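The shared workroom at Esberg has its big table back, and people are already using it! After 14 weeks of people working wherever they could find a corner, the room reopened in May with longer hours and a reading hour at the end of the afternoon.

Chairs have come from all over the building - a shell chair, a navy upholstered one, a swivel chair - and the mix suits the place. The white table is big enough for a laptop and a book, and for company across from you.

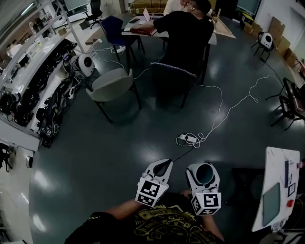
Paweena Saithong wrote in to say that she'd like the room open until nine, and that one long table gets people talking far more than a row of desks ever did. She has asked for a second one.

That may well happen. Haddad, the furniture workshop, has offered another table at cost, and 105 people have put their names down for the reading hour so far - a brilliant response for a room that seats 30. Anyone with a decent chair to spare can leave it at the Grinier entrance before noon.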